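Workshop Notebook
Home | Entries | Suspension | Engines | Race Days | Contact

October, evening entry
Written by Ha-neul Ryu

Fork service on the Skomora 300, the bike of Themba. He complained after the last practice that the front end is harsh on the small bumps and then dives too much when he brakes for the hairpin. I took both legs off before lunch. The oil from the left leg came out grey and smelled burnt. The right leg was better, but the seal was already weeping a little on the outside.

The service book says last oil change at 13 hours. Kausar thinks somebody forgot to write one down after the sand race. I can't confirm it, the page has coffee on it.
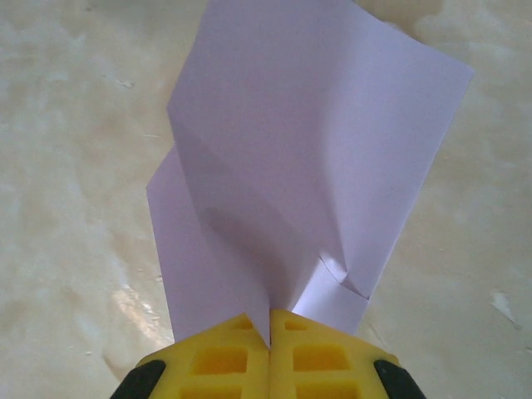 Should we go to a heavier oil to stop the diving? I would keep the same oil and work with the level first, as a thicker oil will make the harshness on small bumps worse.

So I filled both legs with fresh Distel oil and set the level 5 mm higher than before. The air space is smaller now and the last part of the travel should be firmer. Compression is two clicks softer than Themba had it. Rebound I left alone. Bushings on the left leg show the copper on one side, so I changed them, and I put new seals and wipers in both legs. We have only one seal set left on the shelf, please order.

Seul-gi asked me to check the chain also. There is one tight spot, you feel it when you turn the wheel slowly by hand. The rear sprocket is still usable but the front one has hooked teeth.

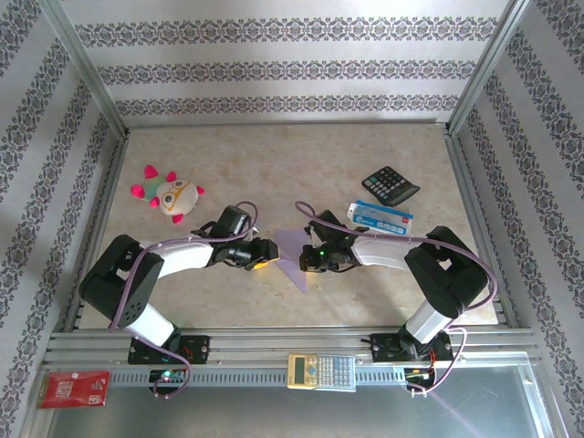 I will change chain and both sprockets together, even if the rear one could live for another race. Last season we saved on this and Cyprian lost a chain on the start straight at Previnell. The tyre from the same weekend is still hanging behind the door, if anybody wants the rim lock from it.

Engine is at roughly 3,000 km by the trip meter, which is not so useful on a motocross bike, I prefer the hours. It starts well on the second kick. Idle was hunting, I cleaned the pilot jet and now it is steady.

Still open before the next practice:

1. Torque the lower clamp again after the first ride. Do not go over the value in the book, the Seok clamps are soft.

2. Measure the sag with Themba in full gear, boots and helmet too. Last time we did it in his jeans and the number was wrong.

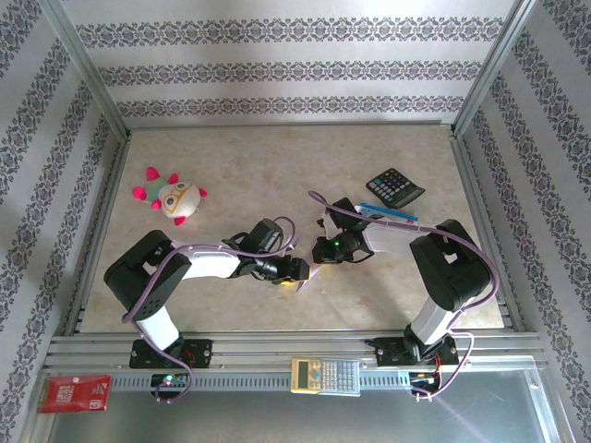
3. Bleed the front brake. The lever comes closer to the bar than I like.

4. Ask Kausar if the 195 main jet is still in the small box. If it gets colder I want to try it.

Back to top | Contact the workshop | Copyright Skomora Workshop Team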